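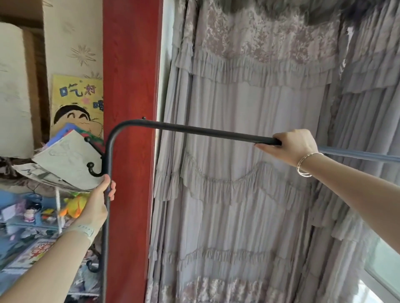 Introducing Automated Pick Stations in the Assembly and Dispatch Area: A Guide for Supervisors

Applies to: Jirnthorpe site, assembly benches and dispatch
Prepared by: Fergal Mac Giolla, Operations Training
Reviewed by: Fiachra Ó Dubhghaill, Employee Relations

Purpose

Gedimia assembles and ships racks, coat stands and small storage frames for the home. Until this year, parts were collected from the shelves by the same people who put the products together. The Ziratance pick station now takes over the collecting. Assembly, checking and packing of finished goods remain manual work.

This guide explains how to bring a station into use on a bench line, how to prepare the people who will work beside it, and what to review during the first weeks. It is written for line supervisors. Technical installation is covered in the Ziratance installation manual and must be complete before you begin.

Before you start

Confirm the following with Operations Training:

The station has passed its acceptance test and the signed sheet is in the line folder.
The floor markings are in place and the aisle on the operator side is clear.
Every person on the line, on all shifts, has been invited to a briefing.
The parts list for each product on the line has been checked against the physical bins.
A manual picking cart is available and stocked.

Do not start a station on a line where the parts list is incomplete. The station will pick what the list tells it to pick, and a missing fastener on the list becomes a missing fastener at the bench. Of the 117 product lists reviewed in August, 2 contained errors that an experienced picker would have corrected from memory without reporting them. Both were old errors. They came to light only when the lists were read line by line.

Step 1. Hold the briefing

Hold the briefing on the line, during paid time, at least one week before the station goes live. Allow forty minutes. Fiachra Ó Dubhghaill or a member of his team will attend if you ask.

Explain which tasks are moving to the station and which are staying. In plain terms, the station brings a tray of parts to the bench. The assembler builds the product, tests it by hand and signs for it. No role on the line is being removed as part of this change, and the written commitment on this point should be handed out at the briefing. Several people will ask whether that commitment has an end date. It runs to the end of the current site agreement, and you should say so.

Take questions in writing as well as aloud. Some staff will not raise a concern about their own job in front of coworkers.

Step 2. Walk the route together

Before power is applied, walk the tray route with the assemblers from each bench. Ask them where they stand, where they set down a half-built frame, and where they turn with a long part in hand. A rack held at full length takes up more room than the bench drawing allows, and the tray arrival point may need to move.

Mark the agreed arrival point with floor tape. Record any change from the drawing on form P-4 and send a copy to Operations Training.

Step 3. Set the tray rate

The station is delivered with a factory rate. Do not use it. Start at the slowest setting and leave it there for the first full week.

To set the rate:

Sign in at the station panel with your supervisor card.
Open Line Settings, then Tray Rate.
Select Bench Call. In this mode a tray is sent only when the assembler presses the call button.
Save and sign out.

Bench Call is the standard mode at Jirnthorpe. Timed mode, in which trays are sent at a fixed interval, requires written approval from both Operations Training and Employee Relations. On the Baidoo line, which was the first to use the station, timed mode was tried for three shifts. Output rose slightly and so did the number of frames returned for loose end caps. Assemblers reported that a waiting tray made them feel hurried even when they were ahead of the plan. The line went back to Bench Call, and the returns fell to their earlier level.

Step 4. Run the first trays

Choose one product with few parts for the first run. Have an experienced assembler at the bench and remain on the line yourself.

Check the first five trays against the parts list before anything is assembled. Look in particular at small parts that resemble one another, such as hooks of different lengths and left and right brackets. If a tray is wrong, press Hold, set the tray aside with a red card and note the bin numbers. Do not correct the tray and pass it on. A corrected tray leaves no record, and the same mistake will return on the next shift.

When five trays in a row are correct, release the line to normal checking.

Step 5. Protect the hand check

Each finished frame is still handled by a person before it is packed. The assembler grips the upright and the crossbar, applies light pressure in both directions, and feels for movement at the joints. Hooks are checked for firm seating and a smooth finish.

The station has no part in this check and does not shorten it. Supervisors should not count time saved on picking as time that can be taken from inspection. If the plan for the shift suggests otherwise, raise it with the planning office before the shift begins.

Step 6. Adjust the work, including breaks and rotation

Collecting parts involved a good deal of walking. Staff on the Baidoo line told us that they had disliked the walking and then missed it. Standing at one bench for a full shift is tiring in a different way, and the short conversations that used to take place at the shelves no longer happen by themselves.

The following arrangements are now standard:

Assemblers change benches at the midpoint of each shift.
One person per shift is assigned to bin replenishment, and this duty rotates.
Anti-fatigue mats are fitted at every bench served by a station.
The morning line meeting is extended to fifteen minutes.

Rotation into replenishment is open to everyone on the line who has completed the two-hour bin training. It should not become the permanent job of the newest employee.

Step 7. Know what to do when the station stops

A stopped station is an ordinary event. The amber light means that it is waiting for a bin to be refilled. The red light means that it has stopped itself and must be reset by a trained person.

For an amber light, refill the bin shown on the panel and press Continue.

For a red light, keep everyone behind the floor line, press Hold, and call the maintenance desk on extension 77. Nobody may reach into the picking area, even for a part that is plainly within reach. If the desk expects a delay of more than twenty minutes, switch to the manual cart.

Keep the manual cart in practice. Each line runs one half shift per month by hand. The half shift is scheduled in advance and the output target is reduced to match. People who joined after the station was installed should take a turn with an experienced colleague — they will otherwise have no occasion to learn where the parts are kept.

Use of station data

The station records trays sent, trays held and bins refilled. It records call button presses by bench and does not record the name of the person at the bench. Supervisors may not match bench records with the shift roster to measure individual pace. This rule was agreed with employee representatives and applies to all levels of management.

Anyone on the line may ask to see the records for any bench. Requests go to Employee Relations and are answered within five working days.

First review

Hold a review once the line has completed 900 trays, or at the end of the fourth week if that comes sooner. Invite the whole line. Bring the list of red cards, the record of stops and the written questions from the briefing, with the answers given at the time.

Ask what has become easier, what has become harder, and what people have started doing to work around the station. Workarounds are often the most useful part of the meeting. On one line, assemblers had begun keeping spare hooks in a cup at the bench, which led to the discovery that a bin divider was too short.

Send the notes to Operations Training. Changes to the tray route, the rotation pattern or the parts lists can be approved at site level. Changes to the tray rate mode follow the procedure in Step 3.

Related documents

Ziratance installation manual, site copy
Form P-4, Change to bench layout
Manual picking cart: stock list and monthly schedule
Written commitment on roles and staffing, bench lines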